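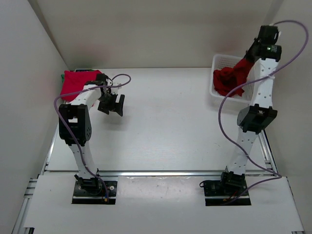 4.2 Where folded items are left

Households in the Maltden study were asked to fold a mixed load of laundry on a clear table and to put each finished item wherever they liked. Of the 151 folding sessions we coded, most ended with the work pushed to the far side of the table and the middle kept open. Figure 2 shows the arrangement we called "corner placing": the red cloth lies folded flat in the far left corner, and the wide central area is free for the next piece. Gajewski and Czarnecka found the same habit in shared laundries, where people seldom stacked on the side nearest to them.

Figure 2. Corner placing of a folded cloth on a white tabletop.

Corner placing was less common when the load held towels, which people tended to pile on a chair or on the floor. Two households used no fixed place at all. In these homes finished items were often moved again to make room, and 8 of them had to be refolded before the session ended.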